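Home | Products | Guides | Spares | Contact

Vultow Display Booth – Set-up Guide
Section 7: Side storage and table dressing

Complete Section 6 before starting. The wall panels must be papered and the aluminum rails tightened.

7.1 Wire basket
1. Hold the basket against the diagonal side rail with the open top facing up.
2. Fasten the rim to the rail with three ties: one near each end and one in the middle.
3. Pull each tie snug, then trim the tail.

Caution: Do not hang the basket from the wallpapered panel. The panel is not load-bearing.

7.2 Clear bin
1. Hang the bin on the opposite wall.
2. Check that the slots are not blocked.
3. Place blossom stems at the far end – the near end stays free for access.
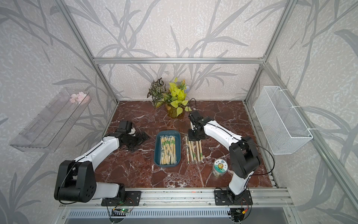 7.3 Vase and foliage
1. Stand the vase at the back of the table, a little off center.
2. Insert the striped leaves on one side and the yellow-green leaves on the other. Let the outer leaves droop.
3. Add the spiky sprig last, near the top.

Note: Use artificial stems only. Water marks the marble-patterned top and cannot be polished out.

7.4 Final check
Press down lightly on the basket rim. If it shifts, replace the ties. Repeat this check every eight weeks.

Replacement ties and stems: Zekau Parts, Fanoddale.

Shares: 8 | Comments: 7
Guide revised 11 July 2020
© Vultow | Contact us | Back to top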